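Home | News | Products | Interviews | Support | Contact
Filed under: Navigation & Mobile Devices

Offline Maps and the Commercial Driver: An Interview with the Zorico Product Office

Zorico has supplied portable navigation units to delivery and service fleets since the company was formed. With the release of the Ledel handheld, it has changed the way maps are stored, updated and licensed. The head of the product office, who speaks for the company under its office title, met with us at the Karam business center to discuss the new unit and the thinking behind it.

The first subject was storage. Earlier Zorico units kept a single map file for an entire region, and any correction required the whole file to be replaced. "Our customers were asking their drivers to leave a device on a cable overnight," the product head said. "A driver who starts at five in the morning does not always remember to do that. We saw units in the field with maps that were two years old."

The Ledel divides each region into small sections, which are updated one at a time over a wireless connection. The current regional map has 976 sections. A typical monthly update replaces nearly 300 of them, and the remainder are left alone.

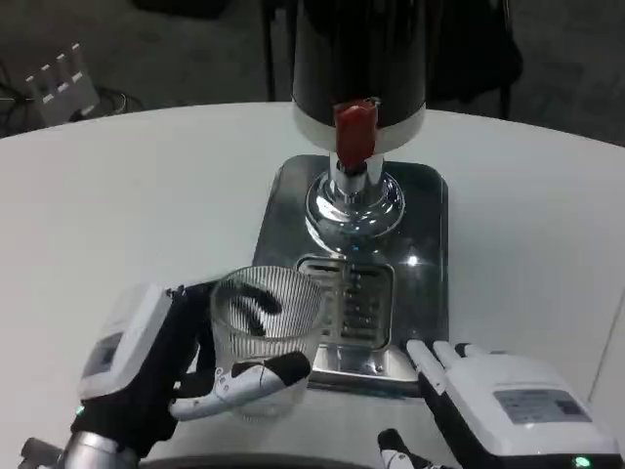
"The section size was argued over for a long time," the product head continued. "Make them too small and the unit spends its time joining them together while the vehicle is moving. Make them too large and you are back to the cable." The final size was set after a trial with a parcel carrier, whose drivers reported any pause in the display longer than 2 seconds.

The trial also changed the screen. Drivers wearing work gloves had difficulty with the pinch gesture, and the office added plain zoom buttons along the right side. These can be turned off in the settings menu, although the company ships the unit with them on.
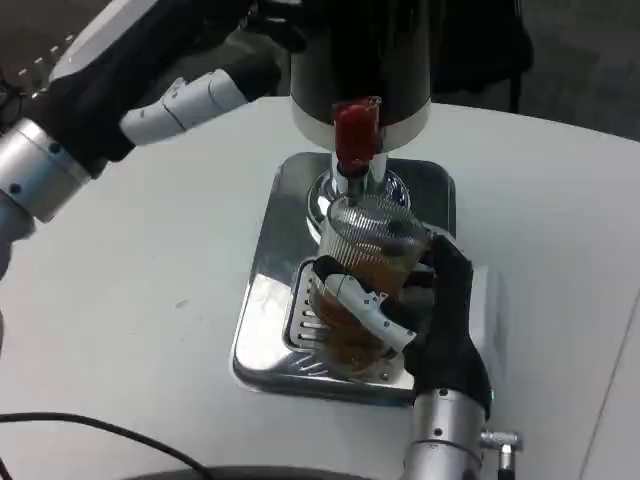 Licensing was the second matter. Under the previous arrangement a map license belonged to one device. If the device was damaged, the fleet manager had to apply for a transfer in writing. The Ledel is managed through Kerutico, an online account system in which licenses are held by the fleet and assigned to any unit.

"A manager with 30 vehicles should not have to keep a drawer full of activation cards," the product head said. "The account shows which unit holds which license, and moving one takes a few moments. The old unit goes back to its base map and the new one begins its download."

The office acknowledged that the change has not been welcomed by every customer. Several smaller firms prefer a card they can hold, and Zorico will continue to sell activation cards for its older models.
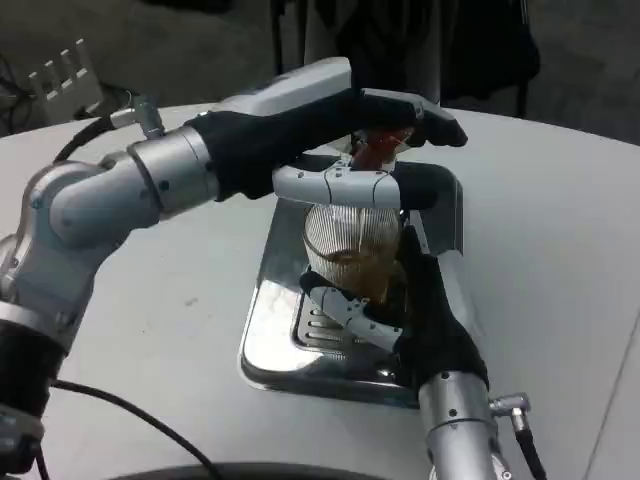
Will the Ledel work where there is no mobile signal?

"All routing is done on the unit itself," the product head replied. "The signal is used for updates and for traffic. Without it, the driver loses the traffic layer and keeps everything else, including address search."

On the question of other software, the company was more reserved. The unit runs Android, and a fleet may install a second navigation program if it wishes. Zorico does not provide support for such programs, and the product head advised managers to check available memory first – a second full map set can leave too little room for the monthly update.

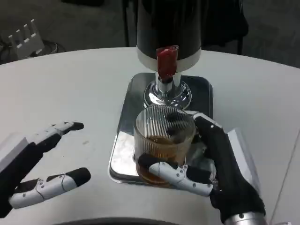
Availability and Support

The Ledel is offered to fleet customers through authorized dealers, with a windshield mount and a vehicle charger in the box. Existing customers may bring their address lists and saved routes across by exporting them to a memory card. Vehicle profiles, including height and weight limits, must be entered again in Kerutico.

"We would have liked to carry the profiles over," the product head said. "The old format did not record axle weight, and we were not willing to guess at it." A printed setup guide is available from dealers on request.

Last updated: 8 March 2018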